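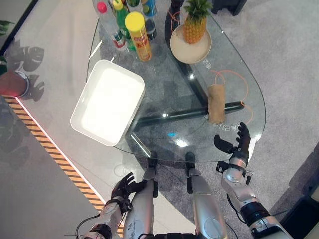
Prüfliste Aufenthaltsraum und Teeküche, Standort Zapata, Erdgeschoss
Stand der Begehung: 23.11.2019
Grundlage: Hausordnung Suvport, Abschnitt 4

1. Fluchtweg zum Hof
Ergebnis: in Ordnung
Die Tür öffnet nach außen und lässt sich ohne Schlüssel bedienen. Durchgangsbreite an der engsten Stelle 130 cm. Das Schild über der Tür leuchtet.

2. Feuerlöscher
Ergebnis: Mangel, gering
Gerät Nr. 1639 hängt am vorgesehenen Platz, die Plombe ist unversehrt. Die Prüfplakette läuft im Januar ab. Termin mit Etel vereinbaren.

3. Bodenbelag
Ergebnis: in Ordnung
Keine Wellen, keine offenen Nähte. Die Übergangsschiene zum Flur war bei der letzten Begehung lose und ist jetzt verschraubt.

4. Glasmöbel
Ergebnis: in Ordnung, mit Hinweis
Kanten mit der Hand abgefahren, keine Ausbrüche. Die Platte liegt auf und kippelt nicht. Auf Glasflächen bitte nicht sitzen und nichts Schweres am Rand abstellen. Heiße Töpfe gehören auf die Arbeitsplatte in der Teeküche.

5. Steckdosen und Verlängerungen
Ergebnis: Mangel
Hinter dem Kühlschrank stecken zwei Mehrfachleisten ineinander. Eine davon ist zu entfernen, der Wasserkocher kommt an die Wanddose. Nachkontrolle nach Behebung.

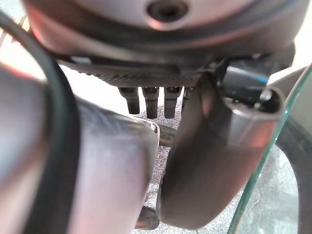
6. Beleuchtung
Ergebnis: in Ordnung
Gemessen in Tischhöhe, um die 300 Lux. Eine Röhre über der Spüle flackert beim Einschalten, Ersatz ist bei Clovari bestellt.

7. Erste Hilfe
Ergebnis: Mangel, gering
Der Kasten ist zugänglich und gekennzeichnet. Es fehlen Wundschnellverbände, das Verbandbuch liegt nicht dabei. Beides nachlegen.

8. Lebensmittel und Getränke
Ergebnis: in Ordnung
Kühlschrank sauber, Abfall getrennt. Offene Packungen bitte mit Datum beschriften.

Kommentare zur Liste
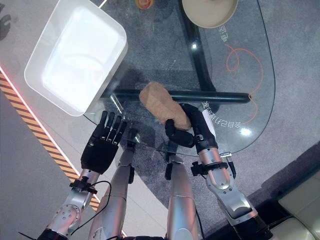 Empfang Zapata: Zu Punkt 5, die zweite Leiste ist abgebaut. Der Wasserkocher steht jetzt links neben der Spüle, das Kabel reicht knapp. Können wir dort eine weitere Wanddose bekommen?

Antwort der Prüfstelle: Anfrage ist an Etel weitergegeben. Bis dahin keine Verlängerung an der Spüle verwenden. Punkt 5 bleibt bis zur Nachkontrolle offen, ebenso die Punkte 2 und 7.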